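Filed under: Lab Life, Diary, Instruments
March – posted by Jae-in Ahn

Got in before the heating did. The vacuum gauge on the Drulness had crept up overnight, not by much, but enough that I stood there in my coat looking at it the way you look at a child who says he didn't touch anything. Tightened the flange bolts in the proper star pattern. Gauge unmoved. Tightened them in an improper pattern out of spite. Gauge unmoved, but I felt better.

For those who have only joined this diary lately: the Drulness is our mass spectrometer, it is older than our newest student, and it measures strontium isotopes in river sediment when it feels appreciated. I have been trying to get 29 samples through it since the end of January. Two are done. One of those I trust.

Sang-wook came by at nine with a theory. He always has a theory before he has his coat off. This one was that the leak was in the turbo pump seal, which would mean ordering a seal from Govmont, which would mean filling in the Govmont form, which asks for the serial number of the pump, which is stamped on the underside of the pump, which weighs as much as I do. I said I thought it was the inlet valve. He said it's never the inlet valve. We shook hands on it, loser to write the methods section.

Spent the morning with the helium bottle, puffing gas at every joint and watching the trace for a jump. It's a lovely technique if you like crouching. Helium rises, so you start at the top and work down, and by the bottom you are lying on a lab floor with your cheek against a cable tray, thinking about the grant application in which you called yourself "a leader in high-precision measurement."

No jump at the turbo seal. I mentioned this to Sang-wook only once, in what I consider a neutral voice.

Lunch at my desk, with reading. The Naser group has a new preprint on matrix effects and it's annoyingly good. They ran 137 standards. A hundred and thirty-seven! I had a moment of real bitterness over the soup. Then I read the supplement, where it says they threw out a whole batch because someone had rinsed the vials with tap water, and I finished the soup in much better spirits. I've bookmarked that page. I may have it framed. 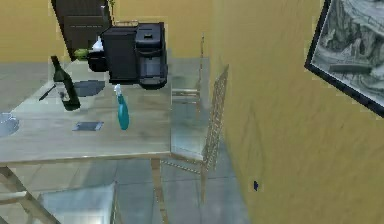

Coffee machine on the far end, bottle nearer. Rendered.

Afternoon. Back under the instrument. At twenty past two the trace jumped, a big fat spike, and I shouted. Sang-wook came running. I puffed again. Nothing. Puffed again. Nothing. He asked, very gently, whether I might have bumped the signal cable with my elbow. I said I hadn't. I then bumped the signal cable with my elbow, and there was the spike, every bit as handsome as before.

We agreed not to put that in the log. I'm putting it here instead, where it can only be read by the entire department.

So: one loose cable found, which was not the leak, but which may explain why sample two came out with a ratio unknown to geology. I had written half a page on that ratio. I had used the word "intriguing." Deleted the half page and moved the file with the plot in it to a folder called Oh, where I keep such things. It now holds seven files, and if I'm spared until retirement I'll publish them as a collected edition.

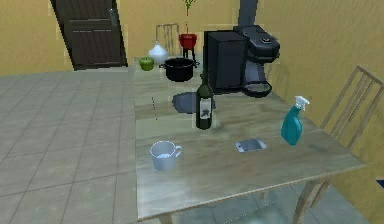 By four I had worked my way around to the inlet valve, which I'd saved for last because I wanted it so badly. Closed it, waited, watched the pressure. It sank a little. Opened it, and the pressure came back up. Closed it again, to be scientific about it. Sank again. I did it five more times for the sheer pleasure and then went to find Sang-wook, who was suddenly very busy with the centrifuge.

He says two things can leak at once. This is true and I resent it. He also says that a pressure drop with the inlet closed only shows that the fault is somewhere upstream of the valve, or in it, and that "in it" is doing a lot of work in my version of events. Also true. Tomorrow we take the valve off and look at the seat. If there's a scratch, he writes the methods. If there isn't, we check the line behind it, and I start looking up how other people have phrased "samples were introduced."

Left the pumps running with the inlet shut and a note taped to the handle saying DO NOT OPEN. Last year's note said PLEASE DO NOT OPEN and someone opened it.

Pressure at six, before I went home: lower than this morning, higher than I'd like. Wrote it on the whiteboard, then wrote the time next to it, then went back because I'd forgotten the units. Students are always told a number without units is meaningless. I know they're told this as I'm the one who tells them, every fall, with a slide.

Must remember to bring the good flashlight. And the bigger wrench, which is at my house, holding a window open.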